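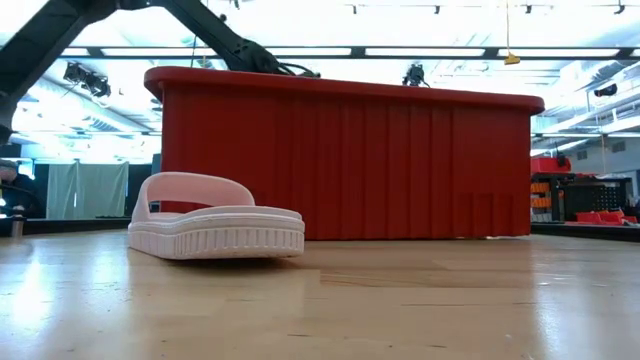 Bukwood 16-gallon bin in red, beside a pink slide sandal

I have been meaning to write this one up since we first brought the bin home, and now it's August and I've finally sat down with a coffee to do it. If you've read my posts before you know I have a weakness for storage (my sister says I own more boxes than things to put in them, and she may have a point). But this one has earned its own page, so bear with me.

The problem was shoes. We're a family of five with a small back hall, and between May and September everybody lives in slides and sandals and flip-flops. They pile up by the door, they migrate under the bench, and one of every pair ends up in the yard. I had tried a wire rack, which was fine for grown-up shoes and hopeless for anything soft. Then I tried two canvas baskets, and those got gritty at the bottom and never quite smelled right again.

The Bukwood is just a big, plain plastic tub. I don't mean that as an insult! It has a long wall with upright ribs through the middle and smooth plastic toward both ends, and a thick rounded rim that rolls over at the top. The ribs do seem to help, because I've had smooth-sided tubs that bowed out like a barrel once they were full, and this one has kept its shape with all of our summer shoes in it plus a soccer ball. The rim is my favorite part. It's wide enough to get your fingers under properly, and it doesn't bite into your hands when you haul the thing out to the driveway to shake out the sand.

Now the color. It only came in red at our store, and it is very red, a deep tomato-soup sort of red that you notice as soon as you walk in. I was nervous about it. My husband thought it looked like something from a fish market. But the kids can't claim they didn't see it, and after a couple of weeks I had grown fond of it. If your hall is all cream and oatmeal you may feel differently, and I'd at least look at it in person before you buy.

It's also big. Please measure first. I put ours up on the table the evening it came home to peel off the sticker and give it a wipe, and it took over the whole middle of the tabletop. My pink slides, the chunky ones with the thick grooved soles that take up so much room in every other basket I've owned, looked like doll shoes next to it. Those slides were my test, by the way. Any shoe bin can hold ballet flats. I wanted to know if I could toss in everybody's fat-soled summer shoes at the end of the day and still have room, and I can, with space left over for the dog's leash and a tube of sunscreen.

A few grumbles, to be fair to everyone. There's no lid, and Bukwood doesn't seem to sell one to fit, so it isn't the thing for winter storage in a dusty garage. The depth is a mixed blessing too. My youngest has to hang over the side to reach the bottom, and whatever shoe he wants is always at the bottom. I've started standing the pairs up along one wall with the toes pointing down, and that works until about the second child comes home. And the sticker left a gummy patch that took me two goes with cooking oil and a rag to get off.

I should mention what else I looked at, since somebody always asks. The Zollholm bench with the pull-out drawers is lovely, and if I had the floor space and the money I might have gone that way — but the drawers are shallow, and I couldn't see thick soles going in without a fight. The Kao basket set is prettier than the Bukwood by a mile and would be perfect in a bedroom for scarves or knitting. For wet, sandy shoes I'd want something I can take outside and hose down, and the red tub wins that one easily. I rinse ours every other week, tip it against the fence, and it's ready again by lunch.

One small tip if you put it on a wood floor or a nice table. Wipe the base before you set it down, and lift it when you want to move it. Our tabletop has its share of little marks already, so I'm not precious about it, but grit under a heavy bin could do real damage to a newer finish. I cut an old yoga mat to size for the hall and that has done the job nicely.

Would I buy it again? I already have. The second one lives in the laundry room and holds beach towels, and I'm eyeing a spot in the garage for a third, though I haven't mentioned that at home yet. I'd give it four and a half stars, with the missing half for the lid. If anyone has found a cover that fits, do leave me a note in the comments, and tell me where you got it.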